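Home | Diary | Kitchen Stuff | Old Entries | About

Filed under: daily pages, robots & chores

Nov 13, 2019

Quick one, it's late and the dryer has nine minutes left.

Still chewing on the thing from lunch. Si-eun Ha thinks we'll have a machine putting dishes away in normal houses before her kid is out of middle school. I said no way. She said I always say no way. Fair. I said the same about the vacuum and now I yell at it like a pet.

But the vacuum is cheating. Floor's flat. It bumps a chair, backs up, who cares. A cupboard is not a floor.

Spent the morning at Betham, in the back with the Giltell people. They had the simulator up on the big monitor. Everyone stood there with coffee giving advice to a computer. The plan for the month is boring on purpose: tidy a table. Pick up a thing, put it somewhere sensible, go back for the next thing. 2000 tries in software before anyone lets it near a real shelf. Then 200 on the bench. I asked what happens if it's bad at the 2000. More of the 2000, apparently.

My own list of chores, for the record, with tonight's guess on each one.

Folding towels, maybe. Slow. I've seen video of it and I could have done the whole closet and made a sandwich.
Fitted sheets, never. I can't do them either.
Wiping counters, close I think. If somebody moves the stuff first. Which is the chore.
Sorting bolts at the shop, yes, already, the Jistasa line does it fine, but those bins never move and the lights never change and no one leaves a sweater on it.
Unloading a dishwasher, see argument above.
Finding the other sock. ha.

Mom called in the middle of this. Wants to know if the robot can do gutters. I said in April you said you liked doing the gutters. She said she liked having them done.

Also need to: call the dentist back, return the drill, buy the good trash bags not the thin ones. Check if the porch light is the bulb or the switch. Ate cereal for dinner, no regrets.

OK back to it. Pasting in the two from this morning so I remeber what we were even talking about.

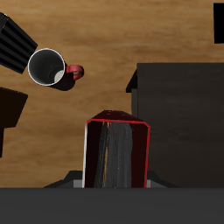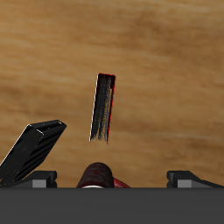
What gets me is how much of a chore is just deciding. I clear a table without thinking, half asleep, phone in the other hand. My hands know where a glass goes. Take the mug with the red handle, lying tipped on the wood. Me, I'd hook a finger through the loop and be gone. For the machine that's a whole meeting: handle or rim, come in from which side, what's close enough to knock over. And then the mug has to end up standing, somewhere a person would want it. Si-eun says that's just practice and 2000 is a lot of practice. I've had way more than that and I still chip one every winter.

I don't know. She might be right about the tidy-a-table part. I'd give it a table. I wouldn't give it my kitchen, not the cabinet over the stove with the lids in it, I'm scared of that cabinet myself.

We bet 2 lunches. Middle school is a long time off so I'll probly forget. Writing it down here so I don't. Her pick of place if I lose, and she will pick the expensive noodles.

Dryer just buzzed. Towels. Going to go fold them, slowly, like a robot.

Older entries | Newer entries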